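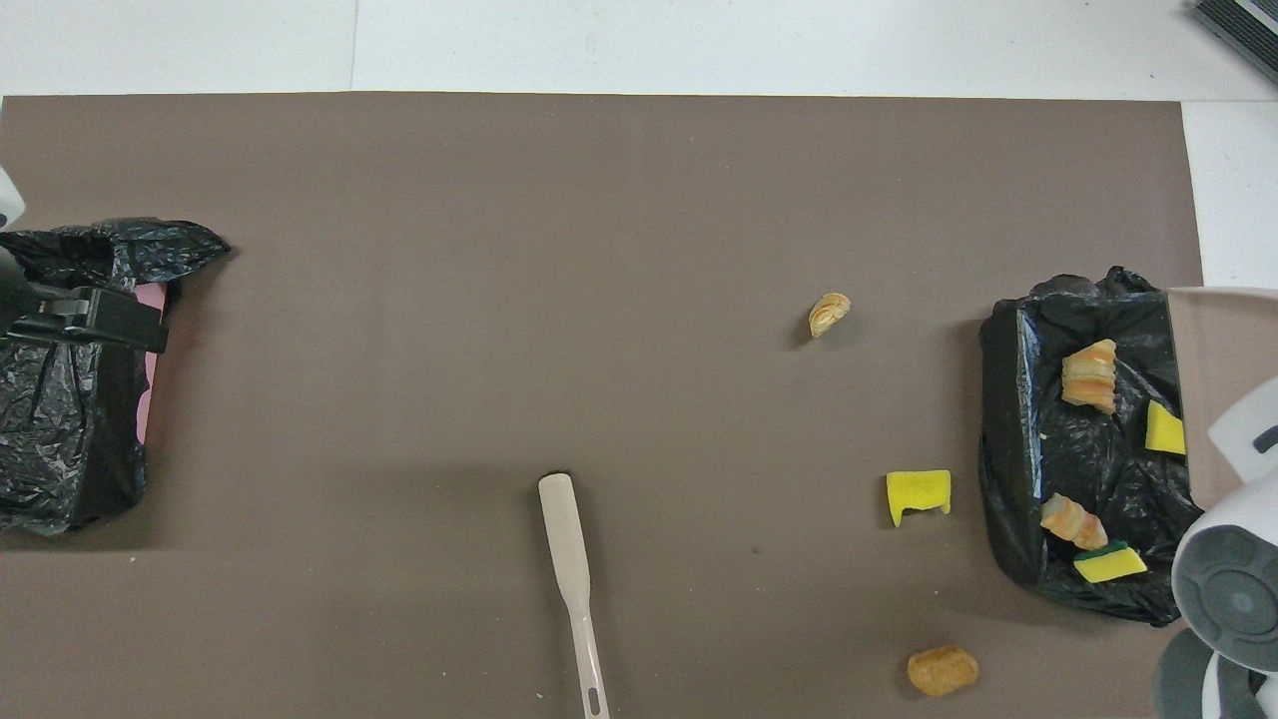 Questions about the Grasusberg sorting result

We get a lot of mail about the bag-sorting study, much of it from people who saw the headline number and want to know if they should believe it. Our short reply is: partly. The longer replies are below.

What was the task?

Two arms work at one table. There are two containers lined with black garbage bags, and loose things lie on a mat between them: pastry pieces, sponges, a fried snack. The arms have to clear the mat into the bags. A spatula may be used for the items that don't grip well. A trial ends when the mat is clear or the time runs out.

Why garbage bags? Wouldn't open bins be easier?

Yes, a lot easier, and most earlier results used open bins. A bag folds in on itself, shines under the lights and changes shape every time something touches it. The policy has to find the opening again and again. We think this is the only part of the study that is really new, and we wish the original write-up had said more about it and less about food waste.

What is the headline number, exactly?

85 percent of items ended up in a bag. Please read that sentence slowly. It is a count of items, and it says nothing about which bag they went into. It also isn't the share of trials that finished. When you ask how often the whole mat was cleared inside the time limit, the figure drops to 57 percent. Both numbers come from the same trials. Only one of them made it into the announcement.

So can it sort?

We would not use that word, although the project name does. A sponge and a pastry in the same bag both count as successes under the current scoring. Sorting by type was tried in February on a small set of trials and the results were too uneven to report. Until there is a scored version with a right bag and a wrong bag, treat this as a clearing task.

How much data did the policy train on?

2262 demonstrations, all recorded by people driving the arms by hand. Hayat, the training method used here, copies those motions in short chunks and then picks between several candidate chunks at each step. The picking is what the authors credit for the gain over plain copying.

Do you agree that the picking step explains the gain?

Not yet. The comparison method, Betard, was trained on an earlier and smaller version of the data. If you give one method more examples and it does better, you haven't learned much about the method. We asked for a rerun with matched data. It has been promised, and this page will change when it arrives.

How many test trials were there?

42 for each method. That is enough to see a big difference and too few to argue over a small one. Several of the charts in the report argue over small ones.

Were the test items new to the robot?

The individual pieces were, in the sense that they had not been used for recording. The kinds were not. Every kind of item in the tests also shows up in the training data, and so does the mat. Claims about "unseen objects" should be read with that in mind. We'd like to see a different table, a different mat color and a bag that isn't black, preferably all at once.

What does the spatula do for the score?

Hard to say. The policy is free to ignore it, and the log doesn't mark which items were moved with it. The authors believe it helps with flat pieces. They may be right – but a belief with no column in the spreadsheet is a belief.

What goes wrong most often?

Three things, going by the notes kept with the trials. The gripper closes on a fold of plastic along with the item and drags the bag. An item is let go at the rim and ends up back on the mat. Or the two arms reach for the same side and wait for each other until time is up. The last one is counted as a timeout, so it doesn't hurt the item score as much as you might expect.

Did anyone step in during trials?

Up to two resets of a bag were allowed per trial. A reset means a person puts the bag back over its container. These trials are still counted as unassisted, and we have objected to that wording.

Can I get the code or the data?

The Adach toolkit, which handles the recording and the playback, can be requested through the project page. The demonstrations are being checked and will follow. The test logs are not on the list at the moment. They should be – they are what we would look at first.

Is it ready for a kitchen or a waste line?

No. Nothing in the study was run outside the lab, and nobody who worked on it has told us otherwise. If a vendor quotes the 85 percent figure to you, ask for the other one.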